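Report of the Inspector of Small Engines

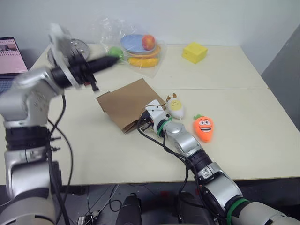 The Inspector of Small Engines for the district of Bruvbridge was required to submit her findings in writing before noon on the last Friday of November. Impi Tikkanen had never been late, and she began this report, as she began all of them, with the name of the machine.

The machine was a Plukuna brushcutter, workshop number 105. It had been returned to the Bruvbridge depot by the roads section with a label tied to the handle. The label read: Will not start. Has been spoken to.

The Inspector noted the first statement and asked the roads section to clarify the second. No clarification was received.

In accordance with the procedure, the fuel was examined before anything else. The tank was drained through a cloth and the contents were left to stand in a jar overnight. By morning there was a clear line of water at the bottom, and above the water floated a quantity of grass seed. The Inspector recorded that fuel had been stored in an open can, and that the can had been stored beneath the gutter of the Gachanja Lane shed, where she had twice asked for it not to be stored.

Fresh mixture was prepared. The brushcutter was primed, choked and pulled six times. It did not start.

The spark plug was then removed. It was black and damp, with a gap that would have admitted a coat button. A new plug was fitted and tightened by hand, then by a quarter turn of the spanner. The brushcutter was pulled again. It coughed once, in a manner the Inspector described in her notes as evasive, and was silent.

It is the custom of the Inspectorate that an officer shall not strike a machine, nor threaten it with disposal in its hearing. The second part of this rule is older than the first. It was written by the Inspector's predecessor, who served for most of his working life and left the rule pinned above the sink. Tikkanen had regarded it for years as the kind of thing that old men leave above sinks. She nevertheless went into the yard to telephone the stores about a replacement, and closed the door behind her.

The stores informed her that a replacement could be supplied from Prultden, subject to the approval of form 300, and that form 300 was being revised. She asked when the revision would be complete. She was told that this would be set out in the revised form.

On her return she removed the silencer. The screen inside was packed with carbon, hard as slate, and behind the screen the exhaust port had closed to a slot. No engine could have breathed through it. The Inspector set the piston across the port so that nothing should fall into the cylinder, and cleaned the opening with a sliver of beech kept for the purpose. The work occupied the remainder of the afternoon. It was dark outside when she blew the dust away and refitted the silencer with 2 new bolts.

The report must at this point depart from the usual form.

The Inspector had not yet taken hold of the starter cord. She was seated on the stool with her gloves on her knee. She said, in an ordinary voice, that she was sorry about the gutter, that the roads section had been careless, and that she could not promise they would not be careless again. She said that she had asked for a lock for the fuel store and would ask for it once more. She then stood up and pulled the cord a single time.

The brushcutter started. It ran cleanly at idle and at full throttle, and it stopped when it was asked to.

The Inspector finds that the failure was caused by a blocked exhaust port, made worse by water in the fuel and a worn plug. She finds no other cause. She recommends that the screen be cleaned every month during the cutting season, that fuel be kept in a closed can under a proper roof, and that a lock be provided at Gachanja Lane.

She further recommends that the label be kept with the machine.

Submitted at twenty minutes to twelve.

I. Tikkanen
Inspector of Small Engines, Bruvbridge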